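Trament Vitlow passive wildlife recorder: long-term review

Updated Tue 13 April

The Vitlow is an unattended audio recorder for field use. It listens on a schedule or on a trigger, writes to a memory card, and is meant to be left outside for weeks at a time. I bought mine to find out what was calling at night in the wet woodland at Dirnivmont, where local reports range from bitterns to something with no name at all. It has now been out for 181 nights, through one flood and a good deal of rain.

This review covers the standard version with the single microphone. I have not used the stereo model.

Build and weatherproofing

The case is a two-part moulding with a rubber seal and four catches. The seal sits in a groove and stays there when the lid is opened, which the older Derkach recorder never managed. After the flood in March I found silt in the strap slots and a line of mud across the lid. The inside was dry. The catches had stiffened and needed a rinse under the tap.

The microphone is the weak point. It is covered by a foam cap held on by friction, and something pulled mine off in the second month. The bite marks suggested a squirrel. Trament sells replacements in pairs, and I now fit a ring of wire mesh over the cap. This costs a little sensitivity at the top end and I consider it a fair trade.

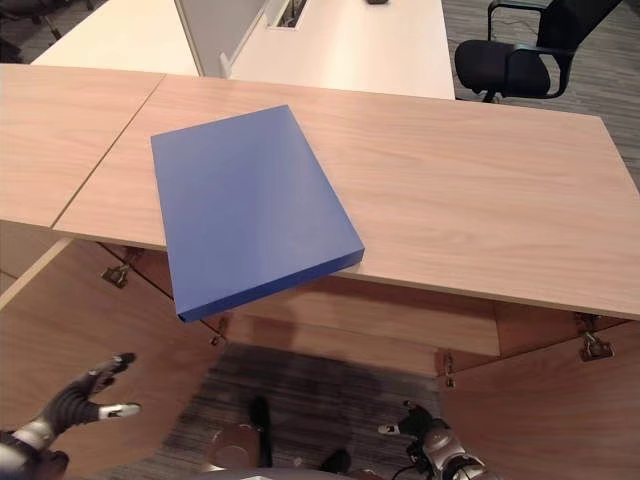
Blue box on a wooden table.

Setting up

There is no screen. Schedules are made on a computer and copied to the card as a small text file, which the recorder reads when it is switched on. A green light means the file was accepted. A red light means it was not, and gives no further clue. In my case the fault has always been a missing line at the end of the file.

Times can be fixed or tied to sunset and sunrise. The second method needs a latitude and longitude, entered as decimal degrees. Check the sign on the longitude. With the wrong one the recorder will still show green and will start at the wrong hour.

The clock drifts slowly. Over the first month mine lost 8 seconds, which does not matter for a single unit but would matter to anyone using several to fix the position of a call.

Sound quality

Background hiss is low enough for owls and frogs at a distance. On a still night I could pick out a tawny owl from a roost 300 metres away, checked against the map the next day. Low sounds are less well served. Below the range of a bittern's boom the response falls off quickly, and wind fills what is left. Anyone hoping to record large, deep-voiced animals should fit an external microphone, for which there is a socket under a rubber plug.

Rain is a problem for any recorder and the Vitlow is no better than average. Heavy drops on the lid sound like footsteps when played back at low volume. I mention it because two of the recordings sent to me from the same wood as evidence of a large animal walking were, on inspection, drips from a branch onto plastic. A piece of old sponge tied over the lid cures it.

Trigger mode

This is the least convincing part. The recorder can be told to save only when the level rises above a set point, and on paper that saves card space and battery. In practice wind sets it off. One rough week produced 2,000 short files, and the few I wanted were hard to find among them. Raising the threshold cut the number sharply but also lost the water rail, which was the bird I most wanted.

I now record continuously from dusk to dawn and sort it afterwards with a spectrogram viewer. It takes longer but I trust the result.
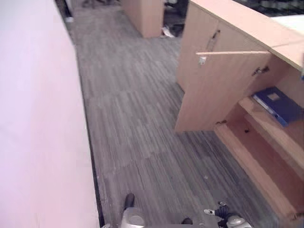
Batteries

The Vitlow takes ordinary AA cells. Alkaline cells give a useful run in mild weather and fade quickly in frost. Lithium cells last well in both, at a higher price. Rechargeables work, but the battery gauge misreads them and reports half charge almost until the unit stops. The battery door has a separate seal - grease it lightly once a season.

Compared with the Derkach

The Derkach is smaller, has a screen and is easier to set up in the dark. Its recordings are noisier and its case let in water twice. For a weekend I would still take the Derkach. For a month in a swamp I would take the Vitlow.

Verdict

Recommended for long deployments, with the microphone cap protected and the trigger mode left off. As for the unnamed caller at Dirnivmont, most of the files match a barking fox or a heron. One does not, and it is too faint to say more.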